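3.2 The table and the heap

Most writing on household folding starts with the fold. Ours starts earlier, with the surface the cloth is dropped on and the shape it takes when it lands, and we would encourage anyone working on laundry to spend a happy month doing the same. There is a great deal to see in a heap of fabric before a single corner has been found.

The table in the Sedine room was chosen after a short trial of three. The first was a kitchen table with a strong grain, and the lines of the grain kept getting mistaken for creases. The second was dark, and shadows vanished into it. The third came from Prekar, stands 70 cm high and has a pale grey-white top with hardly any pattern to speak of. On a surface like this the light falls off so gently that any sharp change in tone is worth a second look, and in most cases it belongs to the cloth. We kept it for the whole of the work reported in this section.

Figure 2. Soft shading on the pale surface, brighter towards the upper middle and left.

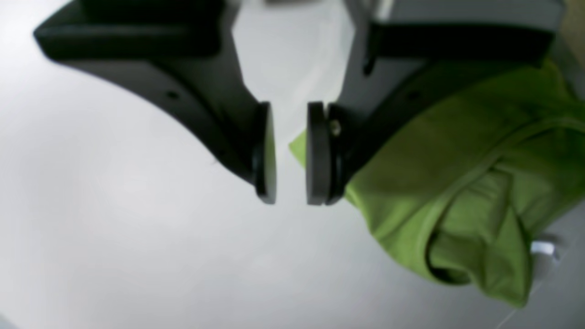 One reader of an early draft objected that a plain pale top is kinder than anything found at home, where cloths get folded on beds, on ironing boards and on top of other cloths. We agree, and the point is a good one. A patterned bedspread hides hems wonderfully well. Our reason for staying with the plain surface was that we wanted to learn what a heap looks like by itself first, and the Protum survey of folding places (Section 5) takes up beds and ironing boards in their own right.

The cloths come from the Lambrakis set, which holds 11 pieces ranging from thin napkins to a heavy bath sheet. Each was dropped, gathered or pushed together before a trial, giving 100 starting heaps in all. We sorted these by what could be made out from the outside, and the sorting proved far more enjoyable than we had expected. Thin cloths settle low and spread, with many small creases running into each other. Thicker ones hold themselves up - they make rolls and bulges, and a roll along one side is often the best early clue to where a long edge has gone. Deep folds near the middle of a heap tell us less, as they can be made by almost any arrangement underneath.

Two features earned their place in our notes again and again. The first is the tag. A tag is sewn at or near an edge, so a scrap of white showing at the side of a heap points to a hem even when the hem itself is tucked away. The second is the shadow on the table. Where the fabric lifts clear of the surface the shadow softens and widens, and where it lies flat the shadow closes up to a thin line. Both can be read in Figure 3, where the olive-green cloth lies loosely crumpled with a rolled bulge at its lower right, a small white tag standing out from the right edge and a soft shadow beneath.

We also found that the position of the heap deserves more care than it usually gets. A cloth placed too near the front has nowhere to go when it is drawn out, and the rounded edge of our table lets an overhanging corner slide off quite easily. Starting further back leaves a clear stretch of tabletop in front, enough for a towel to be opened and laid down before the first fold is made.

Figure 3. An olive-green cloth in a loose heap on the table, in the upper half of the view.

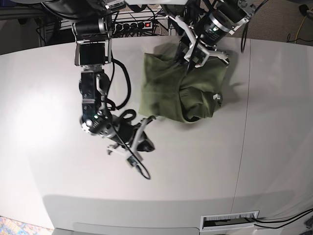 Does the colour of the cloth matter as much as the colour of the table? Far less, provided that the two differ clearly in tone. A mid or dark cloth on a pale top gives a firm outline all the way round, and the hue seems to make little odds after that. White cloths were the hard case. With those we fell back on the shadows, and in the evening, with a lamp placed low at one side, even a thin white napkin gave up its edges.

The heaps were then grouped by the number of hems that could be followed for more than a hand's width. Heaps with 2 or more such hems went forward to the corner-finding trials in Section 3.3, and the remainder were shaken out and dropped again.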